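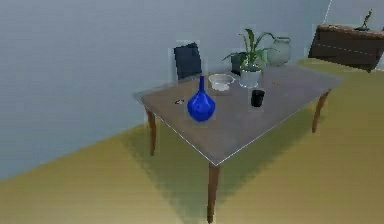

Looking after one simulated robot – speaker notes, Nassoro Temba, 3/4/25

Thank Milagros for the slot. Keep it to one machine: the Ruma rig, mobile base plus one arm, running in our home sim. No fleet stuff.

Setup first. Base spawns on the floor, arm folded, camera fixed to the mast. Check the mast height in the config every time – default was wrong since October and we lost 396 runs to it. Brodie found it. Say so.

Then joint limits. Copy them from the Nurholm sheet, dont retype. Physics step at 600 Hz, control at 60. If the arm buzzes when parked, its nearly always those two.

Doorways. Spin test in place, then a slow pass through. Collision shape on the base has to match the mesh or it snags on door edges and tiled corners.
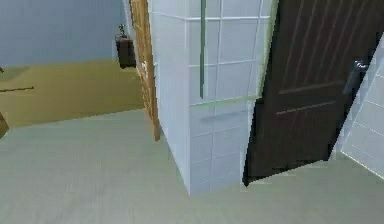 Weekly care

Reset the cache. Replay the same short log, compare wrist position. Drift means somebody touched the gains (ask Mark Anthony, nicely).

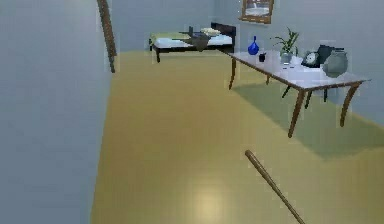 Arm repairs come down to the link frames. Ours broke after the Bitach import, one link came in rotated and planning just gave up. Fix was to delete the link and re-add it from the parent. Check by eye afterward: tip over open floor, clear of the table, like it is here with the rod angled up and left. Only then go near the tabletop. Small stuff like the blue vase and the black cup comes last.

Questions. Reynaldo will ask about cost, slide 9.

We use cookies to remember your settings. Accept / Manage

Related
Samonte arm: swapping the wrist model
Joint limits, a checklist
Reading the collision log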